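The parish that shares its priest with three others

Mass at Balthorpe starts at half past eight, because the priest has to be in Bai by ten. He leaves by the vestry door during the last hymn, and the people who want a word with him have learned to catch him beforehand.

Father Dezső Rácz came to the district in January to look after two churches. By Easter he had four. The diocese has fewer priests each year and has chosen to group its parishes instead of closing them, at least for now.

"I was told it would be temporary," he says. "I have stopped asking what the word means."

Balthorpe has 167 names on its parish roll, and on an ordinary Sunday perhaps a third of them come. Most are over sixty. The church was built for a quarry village with three times as many people, and the side aisles are now roped off in winter to save on heating.
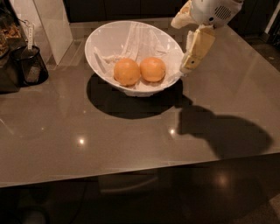 The weekday services have changed most. There used to be a morning Mass from Tuesday to Friday. Now there is one on Thursdays, and on the other days a lay reader leads prayers. Attendance at these dropped at first and has since crept back up. Some older parishioners still stay away, saying that prayers without Communion can be said at home.

Funerals are harder to arrange. Families in Flikell, the smallest of the four parishes, can wait up to 2 weeks for a date. Father Rácz has trained three lay people to lead the vigil the night before, and he telephones every family himself.

Money is another matter. Each parish keeps its own accounts, and Trestuvum, which has a hall to let, is much better off than the rest. A proposal to pool the collections was put to a joint meeting in Lent and went badly. Trestuvum's parishioners had raised some £1000 towards their roof and wanted it spent on their roof. The plan was withdrawn and a smaller one, covering only the priest's travel and the shared newsletter, was agreed instead.

A second meeting will be held in Balthorpe on Mon 29 April, when the four parishes are due to settle the timetable for the summer. Bai would like the earlier Mass for once. Balthorpe is expected to object.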